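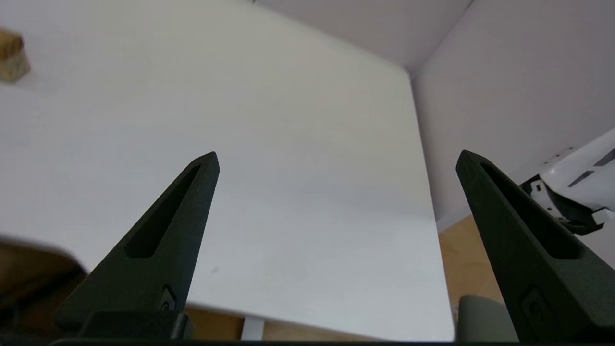 Novora repairs and refinishes kitchen tables, and we have been at it long enough to have opinions about yours. The business began when Benvinda Caldeira paid a man to sand her mother's dining table and got back something with the finish of a gym floor. She bought a sander the same week. Most of our customers come in with the same request, which is for a big white tabletop with plenty of bare space on it, the sort of surface that suggests the household has never received mail. We can do white. We will also ask whether you have children, and if you do we will ask again.

Who we are

There are two of us most days. Benvinda runs the shop and does the finishing. Tharun Mathew does joints, legs, wobbles and the phone, and would like it known that he was hired for the first three. He came to us from Trorlow, a shop that made conference tables for people who didn't want to be in the conference. He says a kitchen table is harder work because its owners care.

As of 24/03/2021 we had finished 2,642 tables. The count lives on a clipboard by the back door. Benvinda is sure it's missing one from the first winter, and we have stopped discussing it.

What we do

We strip, sand, patch, re-glue, level and refinish. We'll match a missing leaf if you can give us 3 weeks and a decent look at the rest of the table. Water rings are our bread and butter. So are burns, and so is whatever your brother-in-law did with the wood filler.

We don't do chairs. People find this hard to accept. Chairs go to Pongsiri, two doors down, who are patient and have the clamps for it.

About the wood

Old lumber is most of what we patch with. We like a piece that has been around a bit, with some gray and brown in it and the growth rings plain to see on the end. It takes stain in its own way and you have to try a scrap first. New boards from the yard behave better and look it.

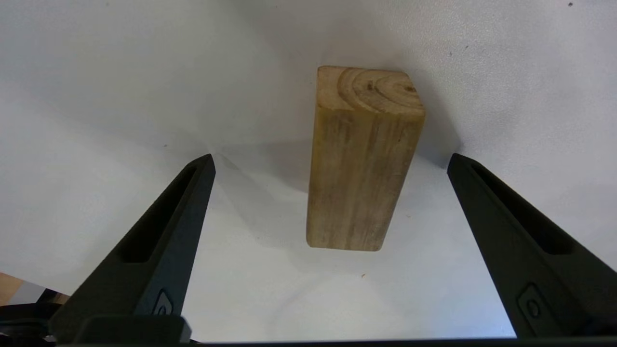
Prices and visits

A standard refinish is $398 for a table that seats up to six. Larger ones get a quote. Please measure the table before you call, including the leaves, and please measure your door.

The shop is on the ground floor of the Ludon building, loading entrance at the side. Ring twice. If the sander is going, ring until it stops.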